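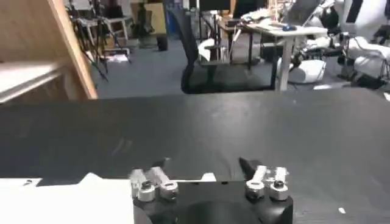
January, 9:40

Started on the black table. Dry cloth first, then a damp one with a drop of Kirko in the bucket. The smudges are the easy part. Scuffs need the white pad, and I want to try it on a corner before doing the whole top. If it leaves a shiny patch, stop and ask Eyvindur Fogh what he used last time, I think it was Lodo.

Check the top for small white scraps before wiping, they smear if they get wet. Far edge too.

Shelves: labels on the Katiyar boxes are peeling again. Reprint at 50 mm wide, the narrow ones don't hold. Box 194 is on the list but I haven't found it. Could be in the other room with the Lovico parts.

Carpet: vacuum after the table is done so the crumbs only get picked up once. Roll the mesh chair out of the way first, the threads wrap around the casters and then it drags. Same for the other chairs if they've wandered over.

11:15

Corner test looks OK, slightly lighter than the rest but it may even out overnight. Left the rest of the scuffs for tomorrow. Used 4 cloths, all in the wash bag.

To do:
ask Eyvindur about the Lodo
new white pads, we are down to the last one
labels
find box 194
move the power strip off the floor before vacuuming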